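Planner keeps routing the wrist through the case wall, what am I missing
Forum > Motion planning and perception > Manipulation

slotnine
Okay so I've been going around in circles on this for more than 3 weeks and I'd love some fresh eyes.

Setup: fixed-base arm, parallel gripper, a desktop tower lying on its side with the panel off. Job is to pull memory sticks out of the board and drop them in a fixture, then the reverse. The planner is sampling based, nothing exotic, the stock RRT-Connect that ships with the Clindell stack. Collision checking runs against a mesh of the case that I made by scanning it once and cleaning it up by hand (badly, I admit).

Out in the open everything is lovely. As soon as the goal is inside the case, I get one of these:

1. No plan at all, times out at 500 ms.
2. A plan that is technically fine and looks insane, wrist flips all the way over, comes back, then goes in.
3. A plan that passes the collision check and then scrapes the case wall on the way down.

Number 3 is the one that bugs me. I've got padding on the case mesh. I turn the padding up, I get more of number 1. I turn it down, I get more of number 3. There's no happy middle that I can find.

Anybody been here?

tidewater_kev
Been there, lived there, paid rent there. How is your case pose getting into the scene? Is the mesh bolted to a hard-coded transform or are you registering it every cycle?

slotnine
Hard-coded. The case sits against stops so I figured it couldn't go anywhere.

tidewater_kev
Welp. I'd look there first. A stamped steel case will sit a little different every time you put it down, and you're asking for a finger on either side of a memory stick in a slot that's tighter than your error. Two mm of yaw error at the corner and your padding is eaten up.

moss_and_iron
I'm going to disagree with Kev, or at least with the order. Pose is worth fixing, sure. But symptom 2 (the wrist flip) has nothing to do with pose. That's IK branch selection. You're handing the planner one goal configuration, the solver picks whichever branch it feels like, and half the time it's the one on the far side of the joint limit. Give it all the IK solutions for the goal pose as a goal set, throw out any with the wrist on the wrong side, and sort by distance from your current joints. I'd do that before I touched a camera.

slotnine
Oh. Yeah, I'm passing a single goal. I didn't know the Clindell planner even took a set?

moss_and_iron
It does, it's just buried. Look for the multi-goal request type. There's a gotcha, it silently drops every goal past the first if you leave the old field populated. Ask me how I spent my September.

jbarrow
You folks are both polishing the wrong thing IMO. Why are you sampling at all for the last few inches? Nobody I know plans an insertion move with RRT. Plan freely to a pre-grasp pose above the case opening, then do a straight Cartesian descent. The free-space part doesn't need the detailed mesh, a plain box will do, and the descent doesn't need a planner.

tidewater_kev
Doesn't work if there's stuff in the way of the descent. On a lot of towers you've got the drive cage and a mess of cable right there.

jbarrow
Cables aren't in the mesh anyway! You can't collision check a thing you haven't modeled. So the RRT isn't saving you from them either.

tidewater_kev
Fair, but it IS saving me from the cage.

slotnine
Update since people have been so nice. I did moss_and_iron's thing first because it was the quickest. Goal set, wrist filter, sorted by joint distance. The flips are gone. Like gone gone. I ran 19 goals back to back inside the case and not one had the stupid cartwheel in it. Thank you!!

Timeouts got better too, which I wasn't expecting. I guess it was burning its whole budget trying to get to branches it could never reach.

Scrapes are still there.

moss_and_iron
Told ya. And yes, the timeouts make sense, an unreachable goal config costs you the full budget every time.

Jianhua Li
For the scrapes, check the resolution of your edge validation as well as the pose. The planner does not check the motion continuously, it checks at discrete steps along each edge. If the step is a fixed angle in joint space, then with the arm stretched out that becomes quite a large distance at the fingertip. Sheet metal is thin. You can have one sample on this side of the wall and the next sample on the other side, and both are collision free. The padding hides it until you turn the padding down.

slotnine
This is going to be it isn't it

Jianhua Li
It may be both! But the step size takes one minute to test.

jbarrow
That's a good catch. I'd add that if your mesh is a scan, the walls might be single-sided surfaces with no volume. Some checkers only report a hit when you cross a triangle, so a finger link that fits entirely inside a "solid" part reads as clear. Convex decomposition, or just build the thing out of boxes. I build everything out of boxes. Five slabs for the walls and floor, a box for the power supply, a box for the cage, go home early.

slotnine
I tried Gavalas for the decomposition and it filled in the whole inside of the case, so the planner saw a brick.

jbarrow
Right, because one hull around an open box is a brick. Boxes by hand. I'm serious.

slotnine
Okay, evening report. Edge step was set to 3 degrees. THREE. I never touched that number, it's the default. At my reach that puts the fingertip more than an inch along between checks, and I was trying to protect a wall made of sheet metal. I brought it way down and rebuilt the case out of boxes like jbarrow said (took me less time than cleaning the scan did, which hurts).

Planning time went up, obviously. I got some back by using the coarse step whenever the whole arm is above the case opening and the fine one only inside. It's a hack, it's an if statement, I don't care.

I've modeled the fixture tray as its own object too, post and all, because the return path wanted to shave the corner off it. The board gets one flat slab at the height of the tallest thing on it, with a notch over the memory slots so the fingers are allowed down there. For anyone who wants to check my boxes against the real thing:

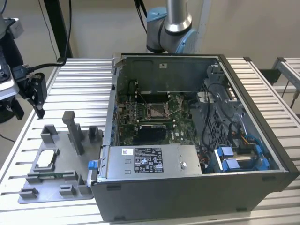
Eirini Kyriakidis thinks the flat slab over the board is going to bite you. You'll want different heights by zone sooner or later, she says, since the tall parts force the approach up for everything else and you lose the low-angle grasps. We did it with a height map instead of boxes, cheap to query, and you can update cells from depth when a cable shows up where it shouldn't be.

jbarrow
Height map is fine for top-down. Falls apart the second you need to reach under an overhang.

Eirini Kyriakidis
Sure. (Sorry for the third person above, I was pasting from our team notes and a coworker wrote it up.) But everything they're describing IS top-down. Use the simple structure until you need the other one.

moss_and_iron
Cell size on the map?

Eirini Kyriakidis
2 mm inside the case, coarser outside. The depth camera is noisy on bare metal so we take a median over several captures before we write anything. If you skip that you get phantom spikes and the planner starts dodging ghosts.

tidewater_kev
Nobody has registered the case pose yet and I would like it noted that I brought it up first.

slotnine
Noted Kev! It's next. My plan is to fit the top rim of the walls from one depth capture at the start of each cycle, just x, y and yaw, and leave z alone because the table sets it. Does that seem dumb?

tidewater_kev
Not dumb. Watch out for cables lying over the rim, they'll drag your edge fit. Use RANSAC on the long edges and throw out the cycle if the inlier count is low. I'd take a skipped cycle over a bad transform any day.

Jianhua Li
I would also log the fitted offset every cycle, even when it is small. If it drifts in one direction it is usually your hand-eye calibration and not the case.

slotnine
Good idea, adding it to the Atach logger tonight. Is there a plugin for plotting transforms over time or do I roll my own?

moss_and_iron
There's one on the Menalville mirror, it's old but it builds. You have to comment out the GUI part.

slotnine
It does not build for me lol. Missing header. Starting a new thread for that in Tooling.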